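The return of the tiled kitchen

For years the advice on kitchen walls was to keep them flat and pale. Glass sheets, painted board and long runs of stone took over from tile, and plenty of older kitchens were stripped to make way for them. The skips outside the terraces in Rorkham told the story well enough, full of broken squares in brown, mustard and green.

Now the squares are coming back. Bouzid, a tile yard on the edge of the town, sold mostly bathroom white when it opened. It now keeps 44 colours in stock, and the ones that run out first are the warm ones: clay, apricot, a pale orange the staff call Alau after the pit where the clay is dug.

Part of the appeal is that a mottled tile hides a lot. Cooking splashes show up badly on plain white and worse on glass. A surface that already varies from one piece to the next is easier to live with, and a chipped square can be lifted out and replaced on its own. Anyone who has had a whole glass panel crack behind the hob will see the point.

Cost comes into it as well. Tiling the strip between worktop and cupboards in a small kitchen takes 20 hours or so less work than people fear, provided the wall is sound. If the plaster is blown, all bets are off -- it has to come back to brick and dry out before anything is stuck to it.

The harder question is what to put with it. Dark wood cupboards were the first thing to go in most refits, yet they sit well against peach and cream, and a set of solid doors can often be cleaned and waxed for far less than the price of new ones.
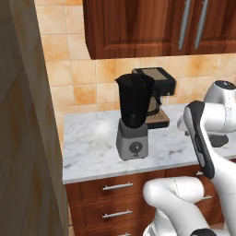 Getting the grout right

Most of the complaints Bouzid hears are about grout. A thin line in a pale shade makes the wall read as one surface, while a wide dark one turns it into a grid. Zotus, the fitting firm that does much of the work locally, leaves a test patch for 13 days before the customer has to choose, as the colour changes while it cures.

Sealing matters more with handmade tile than with factory stock. The glaze may be sound but the edges are often bare, and they drink up oil. Two coats before grouting and one after is the usual rule.

Order spares, too. Zotus asks customers to keep 30 tiles back in a dry cupboard. Colours drift from one firing to the next, and a match bought five years later will rarely be a match.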